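Kitchen floor slopes, seller says "old house". Walk away or bargain?

hener_buyer wrote:
Good evening to all. I am in the process of buying a small terraced house in Werness. The price is fair and the street is quiet. On the second visit I noticed that the kitchen floor goes down towards the back wall. I put a level on it and the difference is 4 cm from the door to the sink. The agent from Geraghty told me that it is an old house and all houses in this row are the same. Should I pay for a structural survey before I make an offer, or after?

brickandslate wrote:
After the offer, always. If you pay before, another buyer can take the house and your money is gone. Make the offer subject to survey.

mileletti_road wrote:
I do not agree with brickandslate. I did it that way, and when the report came the seller refused to move on the price. By then I had also paid the solicitor. My bill for the repair of the back wall was 2892, and I still think about it. Ask first for any papers about earlier work. A seller with nothing to hide will find them.

hener_buyer wrote:
Thank you both. I asked for papers and received 2 pages about the boiler, nothing about the floor. The kitchen is the reason I want this house, so it is a pity. We cook every evening and at present we have almost no worktop. 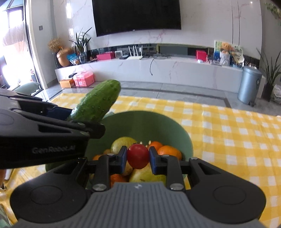 Small tomato, green bowl.

I went back at 7 in the evening to see the light in the room. The tiles near the sink have one long crack, but the filler in it looks old to me. Does this mean the movement has stopped?

brickandslate wrote:
Old filler with no new crack beside it is a good sign. It is not a proof. Look at the outside wall in the same place, and look where the drain runs.

lower_hener wrote:
The drain was the problem in our house in Hener. It leaked under the kitchen and washed the soil out. A camera check of the drain costs much less than a full survey, so I would begin there.

mileletti_road wrote:
Yes, drain first. But please do not let the agent choose the company.

hener_buyer wrote:
I have booked the drain check for the first week of August. The offer will wait until then, even if Geraghty calls me every morning.

Comments

terrace_reader: We have the same slope in our row. We put the cooker on small wedges and live with it.

oldkeys: Wedges will not help you when you want to sell.

werness_north: Is the house on the side of the railway? There the ground is mostly clay.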